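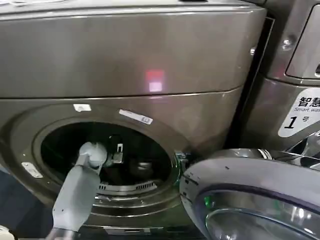

Tiruwork Tsegaye told me to price the hand before I price the arm, because the arm is the easy part and the hand is where the money goes. That was on Tuesday, and I've been staring at a spreadsheet ever since, so I'm bringing it here.

Budget for a laundry-loading arm, what am I forgetting?

I help run a small laundry room and we're planning to buy our own arm to load and unload front-loaders. We've had a good look at the job by now, arm going in through the door opening and all, and I'm pretty much sold on the idea. Now I have to write the purchase request and I only get one shot at it before September.

So far I have:

Arm: Rarach, used, 3726 dollars with the controller
Hand: either the Vellent soft gripper at 297, or the Prinex multi-finger one at 2000
Mount and stand: no idea, left blank (sorry)
Spares: also blank

My total limit is a bit fuzzy but they won't laugh me out of the room if I go 2000 over the arm price. You can see my problem, the Prinex hand eats that in one bite and I haven't bought a single bolt yet!

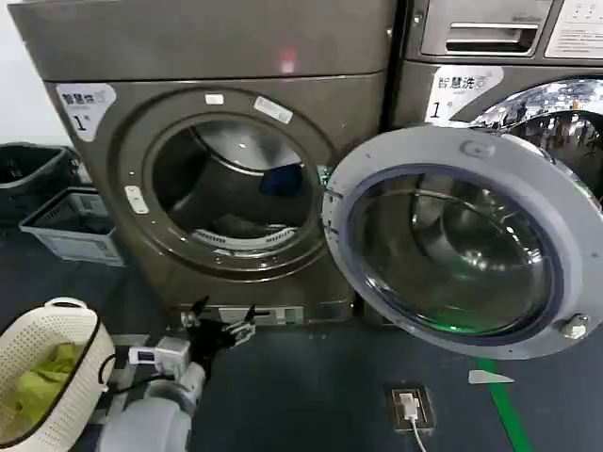 Multi-fingered hand near the bottom of the washer, door open, dark clothes in the drum

What I'd love to hear from people who have been through this: is the fancy hand worth it for clothes? And what goes in the blank lines? We'd be picking up out of a basket on the floor as well as reaching into the drum, if that matters.

Answer 1 (accepted)

It matters a lot! I went through this with a Raudsepp arm and the floor basket was what killed my first plan. I'd measured reach to the back of the drum and was so pleased with myself, and then the thing couldn't get down to the bottom of the basket without folding up against its own stand. Put a raised shelf or a rolling cart in the budget so both pickups are closer to the same height. Way cheaper than a longer arm.

On the hand, I'd start with the 297 one. Clothes are floppy and forgiving and mostly you just need to pinch a wad and pull. Where I do miss fingers is socks stuck up against the rubber gasket, and doors, if you want the arm to work the door itself. Do you? You didn't say. If a person is going to open and close the door anyway, I'd skip the Prinex this year. Check that the Rarach wrist takes the same bolt pattern as the Vellent, or that's an adapter plate to add, and they never seem to be in stock when you want one.

For the blank lines: stand, cart, adapter, a spare set of fingertips (they wear out on zippers), an emergency stop you can reach from both sides, and cable. Please don't forget cable. I see a floor outlet with a cord already coming off it in your second picture, so think through where the arm's own power is going to run before you pick a spot for the stand. I had to move mine twice.

Answer 2

used arm = ask for the hours and get it in writing. also ask if the controller is unlocked, mine wasn't

Answer 3

I'd go the other way from the first answer. If you only get one request a year, ask for the good hand now and build the stand yourself. We bought the cheap gripper first and then spent the next budget replacing it. Different laundry though, lots of fitted sheets, and those are awful no matter what you grab them with.

One more line for you, training time. Somebody has to sit there and teach it, and ours took up most of my afternoons for a while. If those hours come out of your budget they belong on the sheet.

Comment from the asker

Thank you all! A person does the doors, so I'm putting down the Vellent and a cart, with the Prinex as an optional line. Off to ask the seller about hours and whether that controller is unlocked.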